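Open Day at the Vanhove Works
June 2, 2023

I had been meaning to get to one of the Vanhove open days since January, when a neighbor gave me the leaflet, and I very nearly missed this one too, what with the bus and then the wrong gate (the visitors' entrance is on the canal side, past the bicycle racks, and if you reach the loading dock you have gone too far). But I got there in time for coffee, and I'm so glad I did.

We were put into groups by the color of our stickers, and mine went with Thabiso Mnguni, who has been in the maintenance shop for years and clearly loves the place. He started us in the old hall, where there is a beam with 1731 cut into it, left over from when the building was a grain store. Then came the stockroom, with its 3000 little drawers, every one labeled by hand. I could have stayed there all morning pulling them open, and one lady in our group more or less did.

After that we went through the Fletetti room, named for the family who had the business before, and on to Zuvico, the newer wing, where the workbenches are. I have a soft spot for benches. My father kept his in the garage and we were not allowed to put so much as a cup on it, so I always look to see how other people manage theirs. At Zuvico they like pale wood and plenty of it, and small tools go up on a black pegboard with bins fixed to it, so you can look across and find what you want without rummaging. I came home and measured the wall over my own washing machine that same evening!

Thabiso talked for a good while about wrenches, which sounds dull and wasn't. He likes them laid out one under another on the wood, with the gloves close by, and he told us his first foreman would send him back to the bench if he left it any other way. Somebody asked about wiring and he said to keep your colors apart from the start and you will thank yourself later.

Lunch was soup and rolls in the Temar canteen, 2 dollars a head, and very decent soup it was, with barley in it. They were expecting 200 of us, and by the time I got to the front the apple cake had gone, so do go early if cake matters to you.
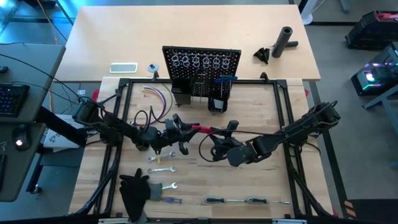 I walked back to the bus the long way, along the water, with a couple from our group who had driven in for the day and wanted to see the lock. They are hoping to come again for the winter opening and have promised to write and tell me when the tickets go up.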